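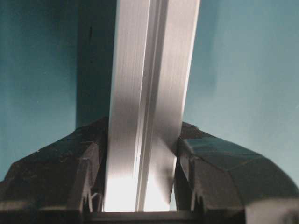 Can you cut slotted aluminum profile without a metal shop?
A miter saw with a blade made for non-ferrous metal will do it, as long as the bar is clamped down and you feed the saw slowly.

Workshop > Threads > Benches and Frames

Ambros Baumgartner

I'm building a bench frame out of slotted aluminum profile and I'll post the steps as one thread. I've built one before, badly. That one wobbled from the first day and I gave up on it in February.

The bench goes along the short wall of my garage, under the window. It has to hold a drill press at one end and leave the rest clear for gluing and general mess. The top is a solid core door I already own.

Why profile and not lumber: the floor slopes toward the drain, the garage is damp half the year, and I change my mind a lot. With slots you can loosen a shelf and move it. My last wooden bench had more screw holes than bench by the end.

It costs more than lumber. A lot more, once you add brackets and nuts. If your bench is never going to change and your garage is dry, buy lumber and spend the difference on a vise.

I bought the bars from Clesiment as offcuts and long stock mixed together. Offcuts are fine for feet and cross pieces. For the long rails I wanted uncut stock, so any bad end would be one I made myself.

First job was checking what came. I hold each bar up by one end and look down the length of it with one eye shut. You're looking for a bow or a twist. A slight bow you can usually live with if you put it crown up under the top. A twist I send back.

Then the slots. Run a nut down every slot you plan to use, the full length, before you cut anything. If it catches, there's a burr or a dent in the lip. A small file takes care of most of them. One bar had a lip so pinched I set it aside for a part where that side faces the wall.

People ask about scratches. Most profile has fine lines running the long way from how it's made and finished, and a light scratch in the same direction disappears. A scratch across the bar will catch the light forever. Put a blanket on your sawhorses.

Measuring. My drawing says 1,000 mm for the rails and I work in millimeters for this even though everything else in the garage is inches. The brackets are metric, the slots are metric, and converting is how I ruined a rail last time.

More important than the length being right is the pairs being the same. If both front and back rail come out at 999 mm you will never know. If one is 999 and the other is 1,000 the frame is out of square and you'll spend an evening blaming the brackets.

So: stop block. Screw a scrap to the saw fence, butt the bar against it, cut, leave the block alone, cut the other one. Don't measure the second bar. Measure it afterward if you like.

Keep chips out from between the bar and the stop block. I brush it off between cuts with an old paintbrush. One chip in there and the pair doesn't match anymore, and you're standing there wondering what you did.

Cutting notes. Clamp the bar flat to the table and tight to the fence. Let the blade get up to full speed, go down slowly, and wait for it to stop before you lift it. Safety glasses and ear protection. The noise is awful and the chips are sharp and get everywhere, including your collar.

I rub a little wax on the blade every few cuts. Some people use a spray lubricant. Wax is less to wipe off later.

Check the saw against a square before you start, both ways. The detent on my saw says zero and it isn't. I lost the end of one bar finding that out. Had enough extra length, luckily.

Deburr inside and out. The outside edges take a file, two or three light strokes. The inside of the slot is where everyone gets lazy. I use a little triangular file for the lips and then poke the chips out of the center hole with a piece of wire.

Wipe the bars before assembly. Gray dust comes off on your hands for longer than seems reasonable, and then onto the door you were planning to keep clean.

Assembly started with the end frames, flat on the floor on top of a piece of melamine. Flat matters. I put them together loose first, every bolt finger tight, then squared the corners, then tightened.

Nuts. There are the kind you slide in from the end and the kind you drop in and turn. Slide-in nuts hold better in my experience, but you have to remember them before you close the corner. I forgot them on the left end frame. Took the corner apart and did it again.

Put spare nuts in the slots before you close things up. I put 6 extra in the front rail and taped them so they wouldn't rattle down to the bottom. They're for hooks and a power strip and whatever else I haven't thought of.

Bernadette Rosenthal came over to hold the other end while I joined the two end frames. You can do it alone with clamps and a sawhorse, but you'll say things. With a second person it took less time than the coffee did.

She also pointed out that I'd put the lower shelf rails in with the bow facing down. Correct. Flipped them.

Squaring the whole frame: measure corner to corner both ways and compare. If one diagonal is longer, loosen the brackets on that side, push the long corners toward each other, check again. Mine took three rounds.

Tightening goes in two passes. Snug everything, measure the diagonals again, then tighten for real. If you crank the first corner down all the way it pulls the next one off, and you end up chasing it around the frame.

Don't lean your whole weight on the hex key either. Aluminum slots can deform. When the nut starts to bite into the lip you've gone too far and it won't slide next time.

Now the wobble. On the old bench the problem was side to side racking along the long direction. Brackets alone weren't stopping it. This time I added a diagonal at the back - a flat strip bolted to the uprights, corner to corner - and the difference is large. Before the strip I could rock it with one hand.

A plywood panel on the back would do the same thing. I want to be able to reach the outlet, so strip it is.

Feet. The floor drops enough across the width of the bench that a pencil rolls away. Threaded leveling feet in the ends of the uprights fix it. The center hole has to be tapped, so do that while the upright is still loose and you can clamp it standing up. Use cutting oil, back the tap out often, and empty the chips.

I tapped one crooked. It works. The foot sits at a slight angle and I turned that one toward the back.

The top. A solid core door is heavy and you need help getting it up. Four angle brackets from underneath, screws short enough not to come through. I laid the screw next to the door edge to check before driving any of them. Do that.

Leave the screws a little loose in the bracket slots. The door is wood and will move with the damp, and the aluminum doesn't care about the damp.

Shelf for the bottom is leftover plywood with notches cut for the uprights. I cut one notch on the wrong side of the line. It has a filler piece now and there's a paint can standing on it.

Drill press is on. I ran it with a scrap of oak on the table and the bench stays put. There's some hum in the lower shelf, which I'll try to stop with a strip of rubber under the plywood.

What I spent: I'm not going to add it up exactly, but the small hardware alone came to around 100 dollars, which was more than I'd planned on. Price your brackets before you fall in love with the drawing.

What I'd change: longer uprights. I'm fine standing at it but I'd like a little more room under the top for a drawer. I can swap them later without wrecking anything, and that was the reason for using this stuff in the first place.

Leftover bars go up on wall hooks, laid flat. I used to lean them in the corner and they'd slide down and chew up the drywall. Label the lengths on masking tape at the end where you can read it without taking them down.

Last one for tonight. The drawing is a mess of pencil and I'm redoing it cleanly, with the longer uprights. When it's finished I'll add it to the end of this thread.

Filed under: Benches, Aluminum Profile, Small Garage

Reader comments

Pejman Jalali
Good thread. Do you put anything on the bolts to stop them loosening under the drill press? Mine needed a turn after a few weeks.

Ambros Baumgartner
Nothing so far. I'll go around with the hex key at the end of the month and see. If they've moved I'll use the removable kind of threadlocker.

Shoshana Ostrowski
I built a potting bench this way in November 2018 and it's still out on the porch. The steel bolts rusted and the bars didn't. If it's going anywhere wet, get stainless bolts.

Dexter Kincaid
I'd skip the door and use two layers of MDF. Doors dent if you look at them.

Ambros Baumgartner
They do. The door was free.

Pejman Jalali
The stop block tip saved me a bar this weekend, thanks. I had been measuring each one.

Shoshana Ostrowski
Where did you get the flat strip for the diagonal? All I can find locally is the thin stuff that bends in your hand.

Ambros Baumgartner
It came off an old garage door track brace. Thin is okay if it's bolted tight at both ends and you run two of them, crossed. Then one of them is always pulling.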